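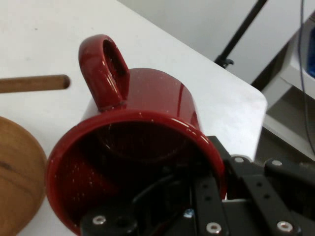 How do you clean an enamel mug without spoiling the surface?

Use warm water, a little washing-up liquid and a soft cloth, and leave everything rough or metallic in the drawer. Most marks inside an enamel mug are tea or coffee, and they come away if you give them time to soak.

This was the question which came most often to our kitchen table in October, so I promised to write a longer answer for the newsletter. I have used enamel every day for 19 years, first at my parents' home and now in my own flat, and I have made nearly all the mistakes it is possible to make. Please read this as advice from a user. I have never worked in a factory.

What enamel is

Enamel is a thin layer of glass, melted on to metal in a very hot oven. The metal is usually steel. This explains both the good and the bad sides of it. The glass does not take smells, it does not rust, and it keeps its colour for a long time. But it is still glass, and if it gets a hard knock in the wrong place it will chip. Some glossy mugs in the shops are ceramic with a speckled glaze which imitates enamel, and if you are not sure what you have, try a small fridge magnet on the outside. On enamelled steel it will hold. On ceramic it will fall into your hand.

Dark red with white flecks is a very kind pattern to own, by the way. A plain white mug shows each small scratch from the spoon, while on a speckled one you must look for a long time before you find it. If you are buying for a family, I would go for the speckles.

Daily washing

Wash the mug soon after drinking, if you can. Dry the rim well with a towel. On many enamel mugs the rim is the weakest place, for the glass is often thinner there and water can stay under the edge. Look also where the handle joins the body. Old tea collects in this corner and a cloth does not reach it, but a soft baby toothbrush does the work in a few seconds.

The dishwasher is a subject on which our readers do not agree. My own mugs from Zirkside went through the machine for two winters and lost some of their shine, and after that I washed them by hand. A reader from the Skollstead side of the valley wrote to say that hers go in every evening and look like new. If you use the machine, leave space between the pieces so that they do not hit each other.

Brown marks inside

Put a spoonful of bicarbonate of soda in the mug, fill it with warm water and leave it overnight. In the morning, wipe with a cloth. If a ring still stays at the bottom, do it a second time before you try anything stronger. Cheaper than any product, and the smell is none.

For the grey lines which come from metal spoons, make a paste from bicarbonate and a few drops of water, and rub it gently with your finger. These lines look like scratches, but very often they are only a little metal from the spoon left behind on the glass. I stir with a wooden spoon now and I have almost no lines.

Please do not use steel wool. Please do not use the green side of the sponge either. They take away the gloss, and on a matt surface the tea will stick faster than before. I also had a bad experience with lemon juice, which I left in a mug for a whole weekend. There was a dull patch afterwards and it is still there.

Heat

Many steel enamel mugs may stand on a gas ring or over a camp fire, but read the label first, and never put an empty one on the heat. The handle will be as hot as the mug, so keep a cloth near. Do not pour cold water into a hot mug. The metal shrinks quicker than the glass likes, and you can get small cracks as thin as hair. No enamelled steel in the microwave, and this one has no exceptions in my house.

The rim also becomes hot when you drink. I give tea to children only when it has stood for some minutes, and I touch the rim with my own lip before.

Chips

A chip on the outside, low on the body, is mostly a question of beauty. Keep it dry and it may darken a little, and then stop. A chip on the inside or on the drinking edge is another matter, and there I stop using the mug for drinks. Small pieces of glass can come loose around a fresh chip. You can buy repair paint for enamel, but the sorts I have seen are made for baths and sinks and they are not meant for food.

A mug which has retired from tea has still a good life before it. In mine stand pencils, clothes pegs, and on the window a basil from the market at Sunudska, with a few stones at the bottom for the water.

Storing

Hooks are the best, if the handle is large enough and the wall is yours to drill. I have four hooks under a shelf and it is the part of the kitchen which guests always mention. If you have only a cupboard, stand the mugs side by side. Many people put them one in another, and this is how the inside gets its scratches. If you have no other place for them, lay a piece of kitchen paper or an old cotton napkin between each two.

When moving house, I wrap each mug in a tea towel with the handle turned inside the cloth. Newspaper is also possible, though the ink goes on your hands and you will wash everything twice.

Buying second-hand

At a flea market, first put your finger slowly around the rim, with care, and feel for sharp places. Then hold the mug to the light and look at the bottom from inside. A black dot is often an old chip. If you see brown colour around it, the rust has started and I would leave the mug on the table. Ask for the price after you have looked at all this and not before, it makes the talk easier. With old pieces of unknown origin there is also the question of lead and cadmium in the colours, and red and orange are named most often. I keep such pieces for flowers only.

How much does a mug hold?

Several readers asked about size. My large one takes roughly 600 millilitres to the edge, which is soup more than coffee. Measure yours once with a kitchen jug and you will know it for always. It is very practical for rice and flour when you cook away from home.

From the letters

One reader asks if vinegar is allowed for limescale. With much water and for a short time, I do it myself: one part vinegar, four parts water, ten minutes, then rinse well. Another asks where the Vandenberghe mugs with the wide handles have gone from our local shop. I went to look, and the shelf has now only bowls. The lady at the counter thought they would have them again before spring.

If you have a method for burnt milk which works without scrubbing, please write to me. I have tried soda, salt and patience, and for milk I am still not satisfied. Letters for the next number should come in by the 27th.

Kitchen page, 11/21/22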